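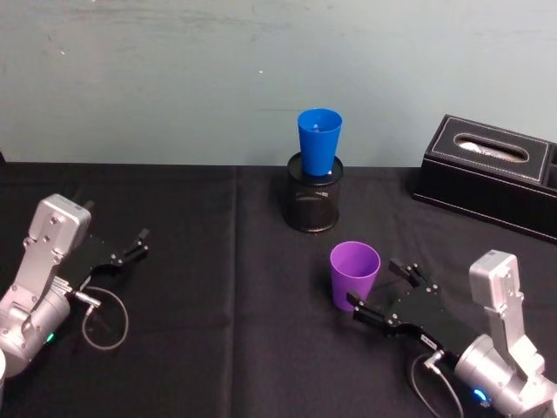

Teleoperation Demonstrator, Two-Arm Tabletop Tasks (part time, on site)

Employer: Drimedow
Site: Etow building, ground floor
Positions open: 2
Hours: 25 per week, morning or afternoon shift
Term: fixed, through December, with extension depending on task load
Reports to: Teleoperation Lead

Summary

Drimedow records demonstrations of manipulation tasks on two-arm stations. A demonstrator controls both follower arms from a pair of hand-moved leader arms and carries out a short task from start to finish. Joint positions, gripper openings and camera streams are logged together. The recordings are used to train and evaluate control policies for the Vachon program.

The positions advertised are for demonstrators. No programming is required. The work consists of repeated, careful operation of the arms under a written protocol, and of keeping an accurate log.

The current task set

The first task set assigned to new demonstrators uses plastic cups, a mesh pen holder and a cloth-covered table. A typical instruction reads: "Right arm: pick up the purple cup by the wall, lift clear, bring to the blue cup, release." The instruction fixes the arm, the object and the end state. The path between them is left to the demonstrator, within the limits given in the protocol.

Light plastic cups are sensitive to grip width. Closing too far deforms the wall and shifts the cup in the fingers; closing too little lets it rotate during the lift. The leader handle has no force feedback, so grip must be judged by eye and from the gripper readout.

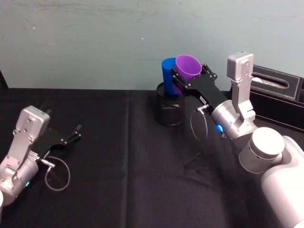

Approach direction matters as well. When an arm is extended toward the back of the table, the wrist bracket and forearm can block the demonstrator's direct view of whatever is behind them. Demonstrators learn to choose an elbow position before starting the approach and to hold it until release. Corrections made late in the approach are kept in the data, but an episode with more than two regrasps is marked for review.

The arm not named in the instruction stays in its rest pose with the gripper open. Both arms are logged in every episode, including those in which only one of them moves.

Duties

- Start up and home the arms at the beginning of the shift; check the emergency stop, gripper cables and status lights.
- Reset objects to the start layout given on the task card.
- Record demonstrations in blocks of 30 episodes, with a rest break after each block.
- Label each episode as complete, incomplete or aborted, and enter the reason for an abort in one line.
- Stop recording and report any joint fault, loose connector or camera offset. Demonstrators do not open or repair the arms.
- Replay selected episodes with the review team and re-record where the end state does not match the card.
- Guide an arm by hand in free-drive mode when a task card calls for kinesthetic teaching.

Requirements

- Steady use of both hands, and the ability to use them independently.
- Normal or corrected near vision, and the ability to tell apart the object colors named on task cards.
- Able to work seated for a full block and to reach across a table during resets.
- Written English sufficient to follow a protocol and keep a log.
- Willing to repeat the same task for an entire shift.

Useful but not required

- Previous work with remote-controlled equipment, such as cranes, drones or inspection crawlers.
- Bench work: assembly, soldering, lab pipetting, watch or instrument repair.
- Experience labeling or checking data. 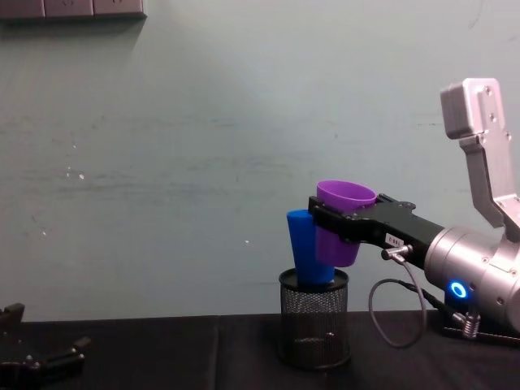 Odette Varnhagen
Teleoperation Lead, Drimedow

Training

Training is paid at the full rate. New demonstrators begin in free-drive mode, moving one arm by hand with no objects on the table, to learn the joint limits and the reach of the gripper. They then move to the leader arms and practice single-arm picks before working with two arms. Practice episodes are stored separately and are never used for training policies.

Sign-off requires 49 accepted episodes across the assigned task set. There is no time limit on sign-off. Episode duration is recorded, but it is not used to rank demonstrators. Hurried motion produces jerky trajectories that are of little use to Vachon, and the protocol sets a maximum speed for the final approach.

Recording software

All stations run Claltov, our internal recording tool. The demonstrator starts and ends an episode with a foot pedal, leaving both hands on the leader arms. Station cameras are aimed at the work surface. Audio is not recorded. A demonstrator may ask for any episode to be deleted before the end of the shift in which it was made.

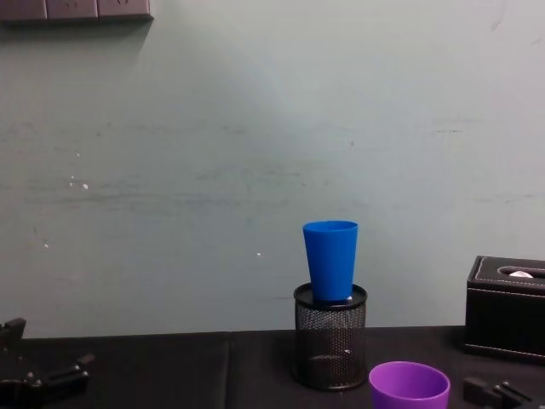
Cup task station: blue cup on the mesh holder, purple cup on the table in front.

Selection

Applicants who meet the requirements are invited to a practical session at Etow. The session has a short safety briefing, a period of free practice on the leader arms and a set of cup tasks like those described under the current task set. Candidates are assessed on control, attention to the task card and the accuracy of their log entries. Travel within the city is reimbursed.

How to apply

Send a one-page résumé and a note of your preferred shift through the Drimedow careers page, under the title "Teleoperation Demonstrator, Etow." State which is your dominant hand; both left- and right-handed demonstrators are needed. Cover letters are not read. Applications remain open until both positions are filled.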